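Laundry Tips: When the Robot Arm Fights With the Zipper Bag

Last updated: November
Reading time: 6 minutes

If you've been letting an arm handle the small laundry, sooner or later you will meet the zipper problem. I met it on a bag I rather like, one of those round mesh ones with tulips all over it, and I've spent more evenings on it than I'd care to admit to my family. What follows is everything I've learned about stuck pulls, dropped bags and chewed-up binding, in no very strict order, so do put the kettle on. 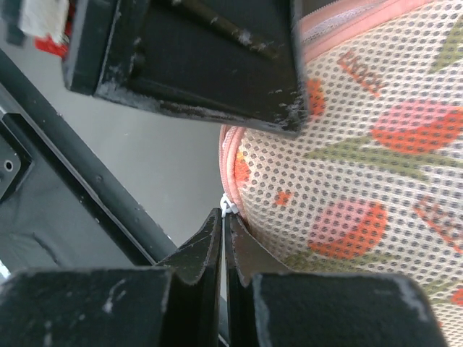
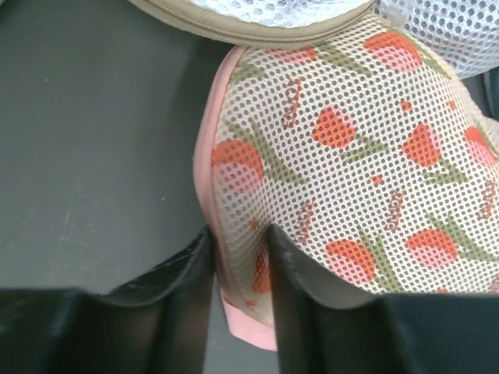
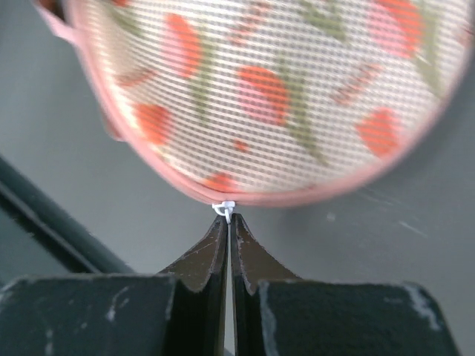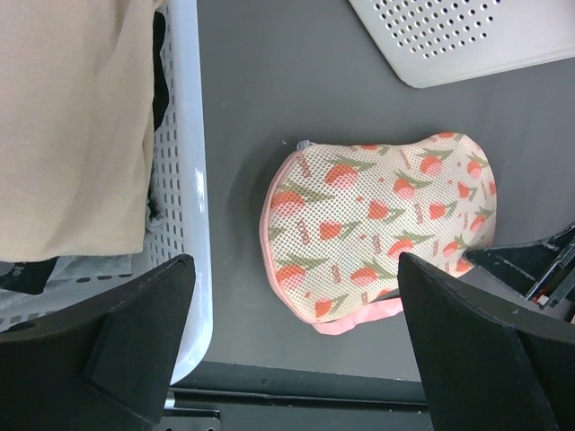
The mesh bag with pink binding, at four moments. The zipper pull is between the fingertips in the first.

Before anything else, learn where your stop button is. I mean learn it with your hand, the way you know the light switch in your own bathroom. When mine jammed the first time I went hunting for the right menu on the tablet while the arm kept calmly tugging, and by the time I found it there was a pucker in the trim that has never quite come out. Stop first, menus later. And please don't reach in to free the cloth while the arm is live, however gentle it has always been with you!

The fault itself is simple enough. The fingers take hold of the pull, start along the curve, and somewhere in the bend they catch a bit of the binding along with it. The slider can't go forward, the arm reads that as a heavy load, and it pulls harder. On my Nendovetti the message is error 41, "resistance at tool," and the manual suggests restarting, after which it will cheerfully do the very same thing again.

To get a jammed bag loose:

1. Press stop and wait for the arm to go quite still.
2. Support the bag from underneath with one hand so its weight isn't hanging on the zipper.
3. Open the fingers with the manual release. On mine it's a quarter turn, and stiff.
4. Back the slider up an inch by hand before you try going forward. If it's bitten into the trim, ease the fabric out sideways.
5. Run the zipper all the way around yourself, once, before handing it back to the machine.

A pull that slips out of the grip is a different trouble. Small plastic pulls are slick, and the fingertips get slicker with use, what with lint and fabric softener. I wipe mine with a damp cloth and a drop of dish soap, then dry them well. Look for dust packed into the corners too (an old toothbrush is just the thing). If the tips have worn round, no amount of wiping will bring the bite back. The Grolcombe replacement tips have done well for me, though the first pair I put in backward and spent a whole afternoon blaming the software.

Turn the grip force down for laundry. My arm came set for firmer things, and mesh tears along the seam long before it tears in the middle. I went down in small steps, trying an empty bag each time, until it could hold the pull without flattening it. Write the number on a bit of masking tape and stick it to the base, because an update will wipe it. Mine did.

Don't overfill, either. A bag packed tight strains its zipper at the curve, right where the catching happens. I stop at six pairs of socks, or two light tops.

A loop of ribbon through the pull helps wonderfully on bags where the hole is big enough. Keep it short, though, as a long one can wind itself around a finger and then you've swapped one jam for another.

Small children and cats should be out of the room while it's running, and long hair tied back. I also keep the laundry basket well off to the side, having once watched the elbow come around and send a whole clean load onto the floor.

If error 41 keeps coming up on an empty, open bag, the wrist probably needs looking at and I'd leave that to the repair shop. Mine wanted a new cable, and they had it back to me in a little over 6 days.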